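La tasadora

Ieva Vaher llegó a la casa a las ocho y veinte, antes que el notario. Tenía las llaves en un sobre de la empresa y probó tres antes de dar con la buena. La cerradura era una Jendetti antigua, de las que giran al revés.

Llevaba once años tasando muebles y objetos de herencias para Ukex. El trabajo era sencillo de explicar: entrar en una casa, apuntar lo que había y poner un precio al lado. A veces los herederos la seguían de habitación en habitación. Esta vez no había herederos en la ciudad. Había una sobrina en Montevideo que mandaba correos cortos y pedía que todo se vendiera en un solo lote.

Empezó por el recibidor. Un perchero de pie, un espejo con el azogue picado, un paragüero de latón. Anotó 181 euros por el conjunto y pasó al comedor. Fuera llovía, una lluvia fina de abril que no hacía ruido.

El dueño se había dedicado a arreglar relojes. En el comedor había seis y ninguno marcaba la misma hora. Ieva abrió la caja del más grande, un reloj de pared con la palabra Hornix pintada en la esfera, y encontró dentro un papel doblado en cuatro. Estaba escrito a lápiz.

«Dar cuerda los domingos. Si se para en las cuatro, no tocar.»

El reloj estaba parado en las cuatro menos diez.

Lo pensó un momento. Luego apuntó: reloj de pared, caja de nogal, péndulo original, 462 euros. Dejó el papel donde estaba y cerró la caja.

El notario llamó para decir que se retrasaba. Tenía una firma en la otra punta de la ciudad y el cliente no aparecía. Ieva le dijo que no se preocupara, que ella tenía trabajo para toda la mañana. Se sentó en una silla del comedor, la que estaba más cerca de la ventana, y sacó el termo de café.

Su padre también había tenido un reloj de pared. Lo compró en Riga, lo bajó por media Europa en el asiento trasero de un coche y lo colgó en el pasillo de un piso de Zaragoza donde apenas cabía. Daba las horas con retraso. De niña, Ieva contaba las campanadas desde la cama y casi siempre se dormía antes de la última. Cuando su padre murió, su hermano lo vendió por 400 euros a un hombre que vino con una furgoneta. Se lo dijo por teléfono, cuando ya estaba hecho. Ella contestó que le parecía bien.

Terminó el café y siguió con el dormitorio. Una cama de matrimonio, dos mesillas, un armario de luna. En el armario quedaban cuatro camisas planchadas y un traje gris con el recibo de la tintorería prendido en la solapa. La ropa no se tasaba. Cerró la puerta.

A las once y media oyó un golpe en el comedor. Después otro, más suave, y luego un sonido regular. Fue a mirar. El péndulo del Hornix se movía. Supuso que al abrir y cerrar la caja lo había rozado con la manga, aunque de eso hacía más de dos horas.

Esperó de pie delante del reloj. La aguja larga avanzó diez minutos. A las cuatro sonaron cuatro campanadas, un poco roncas, y el péndulo fue perdiendo recorrido hasta quedarse quieto.

Ieva no lo tocó.

Cuando llegó el notario, a la una menos cuarto, venía con el abrigo empapado y pidiendo disculpas. Le preguntó si el lote valía lo que decía la sobrina.

—Vale más —dijo ella—. Pero el reloj del comedor lo compro yo. Pago 500.

El notario miró el inventario y le hizo notar que lo había valorado en menos. También le recordó que tendría que encargarse otra persona de Ukex de revisar la tasación.

—Que lo revisen —dijo Ieva—. Mientras tanto, que no lo mueva nadie.

Firmó la última hoja, guardó el bolígrafo y le preguntó si sabía de alguien que alquilara una furgoneta.

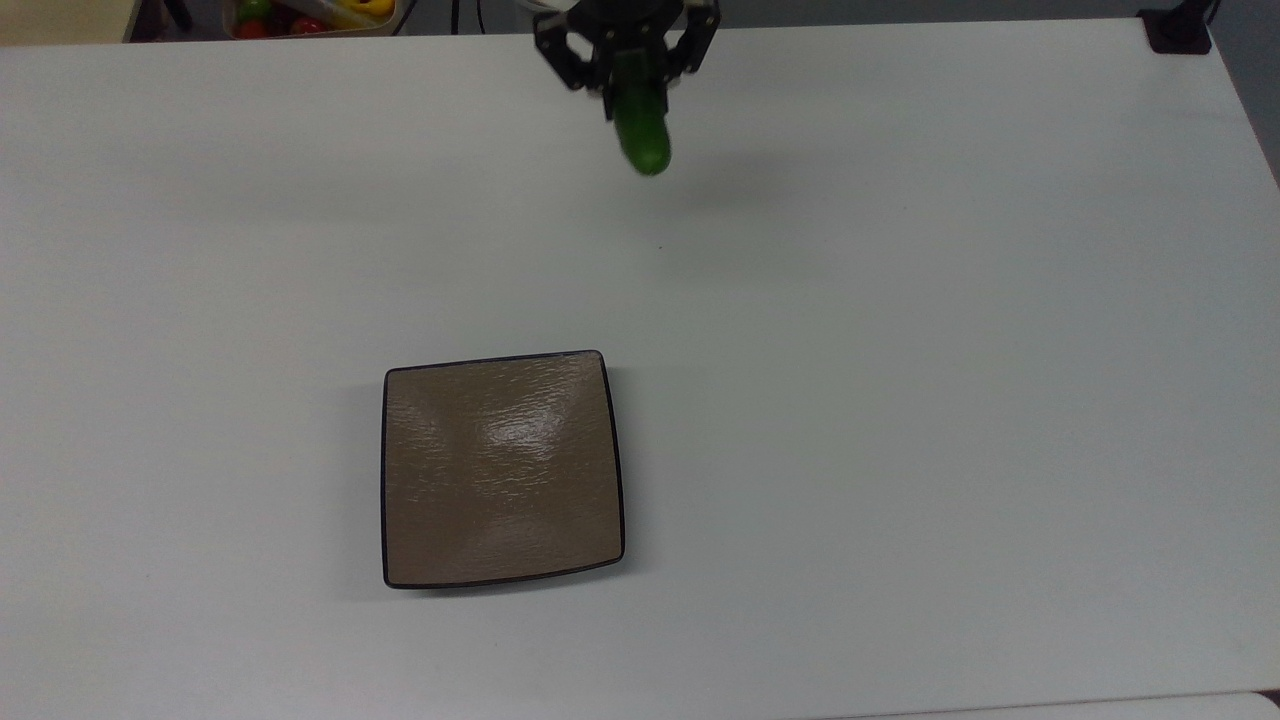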